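To: Textiles and Soft Furnishings discussion list
From: Linen Services, Birside Residential Colleges
Subject: Re: Folding standard for dark blankets and throws — request for views

Dear colleagues,

I am grateful to those members who have responded to the enquiry circulated last month. The original message is quoted again below for the benefit of those who joined the list after it was sent, and our response follows it.

> Members will be aware that the Andow store is moving from open racking to closed shelving in July. The new shelves are shallower than the old ones, and the fold at present used for blankets and throws leaves an overhang at the front.
>
> We hold 2,383 items in this category across both buildings, and we should prefer to refold them once only. We would therefore welcome information from other institutions on the following points: whether you fold in thirds or in quarters; whether the folded edge or the open edge is placed towards the front of the shelf; how many items you allow in a stack; and whether dark items with a raised surface are kept apart from the remainder.
>
> We would also be glad to hear from anyone who has given up folding in favour of rolling.
>
> Vaughn Doucet
> Stores and Linen, Calimlim House

Birside went through a comparable change when the Plimlow annexe was closed and its stock was brought into the main linen room. The total transferred was a little under 2,000 pieces, of which the greater part were blankets. The comments that follow are drawn from that exercise and from the revised instruction which came out of it. They should be read as a record of local practice.

On the first point, we fold in thirds along the length and then in half, and in half again. Folding in quarters gave a flatter result with cotton items, but thicker cloths did not hold it, and the stack leaned as soon as a third or fourth item was placed on top. Folding in thirds also brings both long edges inside the fold, where they are less likely to catch when an item is drawn from the middle of a pile. Staff who had been used to quarters found the change tiresome for the first fortnight. We have had no complaints since.

On the second point, the folded edge faces the front in all cases. Our earlier instruction was silent on the matter and both ways were in use, sometimes on the same shelf. Counting was slow as a result, and the half-yearly return for that period had to be done twice.

With regard to the folding surface, we recommend that the table be covered. Bare tops are easy to wipe down, but a smooth blanket slides on them and the corners have to be brought back into line repeatedly. A plain cloth in a pale colour gives some hold, and lint from dark items shows up on it at once. The cover should be pulled tight and fastened underneath, and it should be changed at the end of each working day. Ours are sheets withdrawn from bedroom use, cut to size and hemmed.

The work itself goes better when the corners are dealt with before the body of the cloth. Each corner should be taken up close to its tip, laid on its opposite number and settled there before the hand moves to the next. Smoothing from the middle outwards should be left until the last fold has been made. Where smoothing is done at every stage, the layers creep, and the finished article is square on one side only.

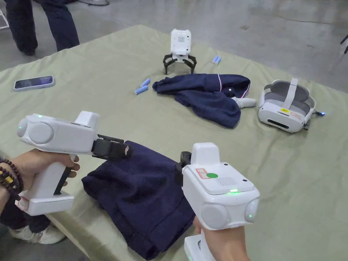 Vaughn Doucet has since written to us separately to say that navy items are the chief difficulty at Calimlim House, where the fuzz from them finds its way on to everything paler stored beneath, and that brushing before folding has made very little difference. He asks whether we have found any arrangement of shelves that deals with it, and whether a thick fold is to be preferred to a wide one where the depth of shelf will allow either.

Our experience of lint is the same, and brushing was abandoned here for the same reason. We now keep all dark items with a raised surface on the lowest two shelves, with nothing under them, and a sheet of plain calico is laid between the navy and the charcoal. White and cream items begin at the third shelf. The arrangement is dull to look at and has the disadvantage that the heaviest demand in winter is for the lowest shelf, so that staff are bending a good deal. We have raised the bottom shelf by the height of one bracket, and that has helped.

On thickness, we prefer the thicker fold wherever there is a choice. A thick, compact item can be lifted with one hand beneath it and keeps its shape on the trolley. The wider fold sags at the front. It follows that fewer items can be stacked, and our limit is seven for ordinary blankets. It was previously ten, and the lower items were marked by the weight. For fleece throws we have set no limit — they slide long before the weight becomes a concern — and the person in charge of the room is expected to use judgement.

Rolling was tried for throws only. It saves depth, and the rolls look well when new. They are difficult to count, however, and an item returned to the shelf by anybody other than linen room staff is seldom rolled to the same width. The trial was ended after one term. Colleagues with smaller holdings may well come to a different view.

Two further matters may be of use to Calimlim House before the refolding begins. The first is that the inside depth of the new shelving should be measured with the doors closed. The hinges on ours take up more room than the drawings allowed for, and the first batch had to be folded again. The second is that a board cut to the finished width should be kept on each table. It is laid on the cloth after the first fold and drawn out before the last, and new staff reach an even result with it within a morning.

A copy of our instruction sheet can be supplied on request to this address. It runs to two sides and includes the shelf plan. The section on duvets is under revision and should be disregarded for the present. We would be interested to see the Andow plan in return, particularly the provision made for items awaiting repair, as we have never found a satisfactory place for these.

Yours faithfully,

Linen Services
Birside Residential Colleges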